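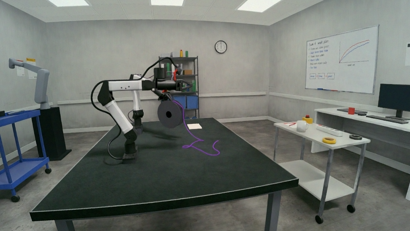
How a robot arm plans a move

A robot arm does not know how to pick things up. A computer program has to tell each joint how far to turn and how fast. The part of the program that works this out is called a planner.

Step 1: Where is everything?
The program keeps a list of objects. For each one it stores a position and a direction. A spool of filament is easy to store, as its shape stays the same. The loose filament is harder – it can bend anywhere, so the program stores it as a chain of 147 points.

Step 2: Find a path
The planner picks a start and a goal. Then it tries many poses in between. If a pose would make the arm hit the table, a shelf or itself, that pose is thrown out. The poses that are left get joined into a path.

Step 3: Check while moving
The arm follows the path in small steps. After each step, the control program compares where the joint is with where it should be. The difference is called the error. A large error means the joint needs a bigger correction.

Practice in a simulator
A simulator is a program that copies a room and the rules of motion. Jultero is the simulator used at Stetmont. Josphat Mohamedi writes its test runs there. One set has 1234 runs, and the filament starts in a different shape each time. A crash in a simulator breaks nothing, and the run can start again in 2 seconds.

Words to know
Joint: a place where the arm can turn.
Gripper: the part that holds things.
Pose: the position of every joint at one moment.

Try it
Hold a cup and keep your wrist stiff. Move the cup over a book to the other side. Which joints did you use?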